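Moltutum Chunky Brushed Yarn

Home / Yarn / Chunky / Moltutum

Moltutum is a chunky yarn with a brushed, fuzzy finish, made for blankets, cushions, scarves, hats and soft toys. It is sold by the ball and by the bag, and every colour in the range can be ordered in either size. The yarn is spun for us by the Aydoğan mill and dyed in small lots, so please read the section on dye lots before you order for a large project.

Composition

Moltutum is a blend of wool and acrylic. The wool gives it warmth and a bit of spring. The acrylic keeps the weight down and lets you machine wash the finished piece on a gentle cycle. The surface is brushed after spinning, and that is where the halo of fibre comes from. It hides small differences in tension, and beginners tend to get on well with it for that reason. It also hides your stitches. If you are working a pattern that needs counting, use a stitch marker at the start of each round and another every ten stitches.

Hooks and needles

We suggest an 8 mm hook or needles for most patterns. Go up to 9 mm for a shawl or anything that should drape, and down to 6.5 mm for toys and baskets, where gaps in the fabric would show the filling. A smooth metal or resin hook moves through the yarn more easily than unfinished bamboo, which can catch on the fibres.

Tension will vary from one maker to the next. Work a swatch, wash it the way you plan to wash the finished piece, and let it dry flat before measuring.

Colours

The range is built around browns, blues and pinks that can be mixed in one piece. Firdevs Öztürkmen, who chooses the shades, keeps the darker colours slightly warm so they work as edging around the lighter ones. Most of our customers use one dark ball as a border and joining colour, and three or four lighter balls for the motifs.

Colours on a screen are only a guide. If you need to match a fabric or a wall colour, order the shade card first. It has a short length of every colour tied to a card, and the cost is taken off your next yarn order.

Dye lots

The lot number is printed on the inside of each ball band. Balls with the same lot number were dyed together. Balls from different lots may look the same in your hand and quite different across a finished blanket. We pack each order from a single lot wherever we can, and we will email you before sending if we can't.

If you run short, send us the lot number and we will check the shelves. Should the lot be gone, alternate the old and new balls every two rows for a few centimetres to soften the change.
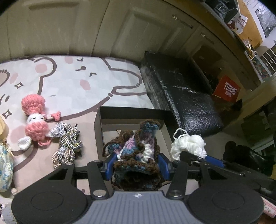
Joining and finishing

Chunky motifs can be joined with a flat slip stitch, a whip stitch or a row of double crochet worked through both edges. The slip stitch makes a firm ridge, good for bags and cushions. The whip stitch lies flatter and is better for anything worn against the neck. Use a blunt needle with a large eye, and keep your joining lengths under an arm's length so the yarn doesn't shed.

Weave ends in at least two directions. Brushed yarn grips itself well, but a single pass will work loose in the wash. Avoid cutting the tail flush with the fabric.

Unpicking is possible, but slow. Pull gently, and if the fibres lock together, put the work in a bag in the freezer for 40 minutes and try again. The cold makes the halo less clingy.

Care

Machine wash on a cold, gentle cycle in a mesh bag, with a wool-safe detergent. Do not tumble dry. Press out the water in a towel, reshape the piece and dry it flat, away from heaters and direct sun. Some light pilling is normal in the first few weeks and can be removed with a fabric comb.

Dark shades may release a little dye on the first wash. If you have used a dark edging on pale motifs, add a colour catcher sheet.

Sizes and packs

Single ball: 100 g
Project pack: 4 balls, your choice of colours
Blanket bag: 1000 g, one or two colours
Studio bag: 2000 g, one colour, single dye lot guaranteed

Project packs come with a printed pattern for the Skukus cushion, designed by Melahat Polat. It uses triangles and squares joined as you go and suits anyone who can already work a basic granny square. The pattern is written in US terms, with a conversion table on the back.

Shipping and returns

Orders placed before 2 p.m. leave our warehouse the same working day. The warehouse closes for two weeks in August, and orders made during that time are sent when we reopen. Unused balls with their bands still on can be returned for a refund or exchange. We can't take back wound, swatched or part-used balls.

For trade accounts and class sets, write to Ilídio Rebelo at the Erkatix office. Pattern questions go to the help desk, and replies can take up to four working days.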